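Droltano Reusable Cup Project
Progress report to the Grikitz Fund, second period

Summary

The project continues according to the plan, with one delay. The aim is still the same: fewer single-use cups at the events and markets of Droltano. In this period we lent 3,000 reusable cups to sellers of coffee and tea. The supplier, Fakir, delivered all of them in July.

Work done

We signed agreements with 6 sellers at the Dimon market. Each seller keeps a box of clean cups and a second box for the returned ones. Customers pay a small deposit and receive it back when they return the cup at any stand. In the first weeks many customers did not understand the deposit, so we made a shorter sign with larger letters. The sellers told us that it helps.

At the end of the period, 1,045 cups were at the washing point and the others were with sellers or customers. We cannot say yet how many are lost. A full count is planned for the next period.

Problems

The second washing machine came late and we had to wash only in the mornings. For this reason 2 sellers returned to paper cups on busy days. We have informed them that the machine is now connected and asked them to start again.

Budget

Spending is a little below the plan. Transport was cheaper than we expected, but the repair of the water pipe was not in the budget. We ask for your permission to cover it from the transport line.

Next steps

1. Count all cups and report the losses.
2. Agree with the sellers on a date to stop ordering paper cups.
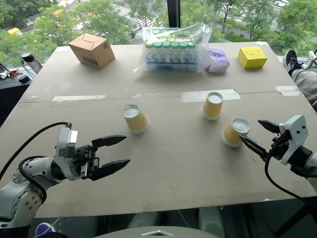 3. Send the final accounts, together with the receipts for the water pipe.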